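Rack over the washer: keep or toss?

anselmo_e
Moved in with a cream-white metal rack standing near the washer, all thin rungs. It's either a drying rack or a ladder for a very slim cat.

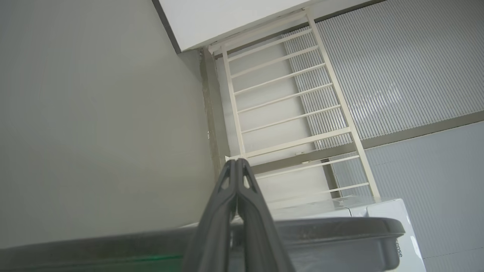
Rungs, wall, more rungs.

prirura33
Keep it. Dryers shrink everything.

F. Brandes
Toss it. Mine ate 16 socks.

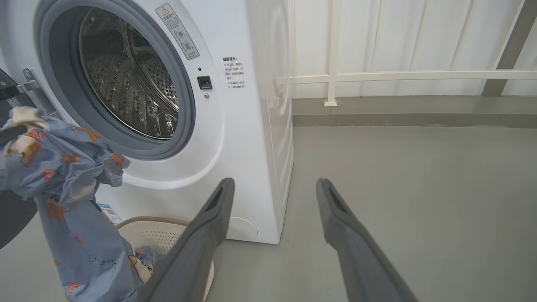

Bedoya, 13 January 2025

anselmo_e again. Bear pajamas or bear shirt, the jury's out, but it hangs somewhere tonight. Basket's new too, and I refuse to peel the label off the bottom.
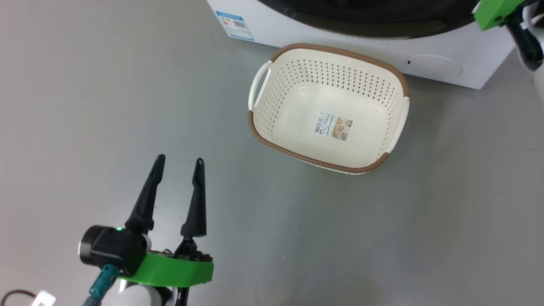

I paid for the barcode, I'm keeping the barcode.

prirura33
Peel it. It'll end up on a bear.

F. Brandes
Leave it. Still toss the rack.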